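Search news and stories Go

Shares 31 Comments 2

FOR RELEASE MARCH 2022

Flukevbridge Opens Its First Neighborhood Seed Library, With a Warm Welcome for Anyone Who Has Ever Wanted to Grow a Bean

FLUKEVBRIDGE - After a long winter of sorting, labeling and a good deal of talking over coffee, the Sikeo Garden Society is delighted to announce that the Flukevbridge Seed Library is open to the public this month on the ground floor of the old Siqueira Building. The library will lend out seeds the way other libraries lend out books, free of charge, to any resident who would like to plant something this spring and bring back a little of what they grow in the fall.

Borrowers don't need a membership, a garden or any experience. A sunny window and a pot will do very nicely for many of the herbs, and the society has set aside a shelf just for people growing on balconies and front steps. Each household may take up to six packets per visit, and families with children are invited to pick out an extra one from the sunflower drawer (the children get to choose, and parents are kindly asked to let them!).
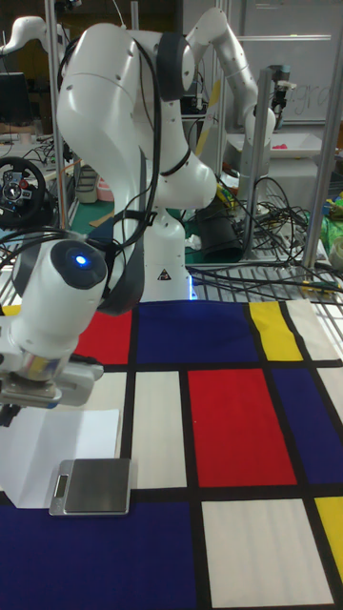 The idea began with a shoebox. Telma Huenchumán, who chairs the society, had been saving seeds from her own tomatoes and climbing beans for years and giving them away in folded envelopes to whoever stopped at her fence. When the shoebox filled up she started a second, and then neighbors began leaving envelopes of their own in her mailbox, sometimes with a note and sometimes with no clue at all as to what was inside.

"We grew a few of those mystery envelopes last summer just to find out what they were," said Huenchumán. "One was a squash that took over the whole path and part of the next yard. We have saved plenty of seed from it, and I do warn people before they take it home."

The opening collection holds 31 varieties, nearly all of them grown within the town in the past few seasons. Among them are a pale yellow tomato known locally as Vornia, a short-season sweet pepper, several lettuces that put up with the wind off the river, and a purple pole bean that has been passed between the same few streets for as long as anyone in the society can remember. Every packet comes with a card that tells you when to sow, how deep, and how much room the plant will want once it gets going. 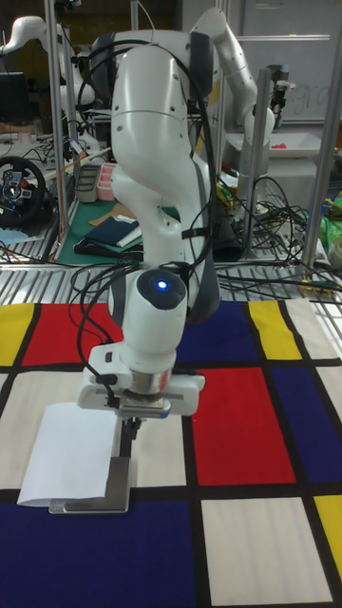
Returning seed is encouraged and never required. Plenty of things can go wrong between March and October, as any gardener will tell you at length, and the society would much prefer that people come back for another try than stay away feeling guilty over a row of carrots the rabbits enjoyed. Those who do bring seed back are asked to dry it well, put it in a paper envelope, and write down the name of the plant and the year. Squash and pumpkin seed should only be returned by growers who had a single kind in flower, as they cross very easily and the results can be a surprise at the dinner table.

To help newcomers along, the society will hold 3 free evening workshops this spring, covering seed starting indoors, saving tomato and bean seed, and keeping a small plot watered through the dry weeks. Seating is first come, first served, and there will be cake. 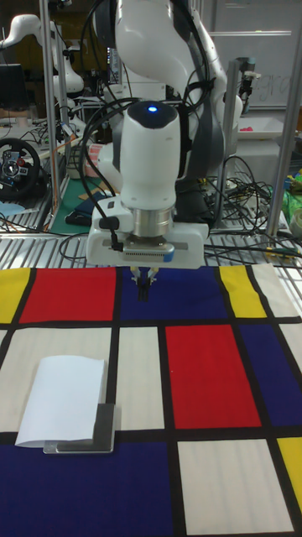 Sofia Mavromatis remarked that she had taken home lettuce and dill without owning so much as a watering can, and that she was already planning to come back for the beans once she had worked out where on earth to put them.

The seed library is open Wednesday afternoons and Saturday mornings. Donations of clean paper envelopes, small glass jars and surplus seed from last season are very welcome and can be left at the front desk during open hours. Please do write the name on the envelope if you know it - and if you don't, bring it in anyway.

Shares 31 Comments 2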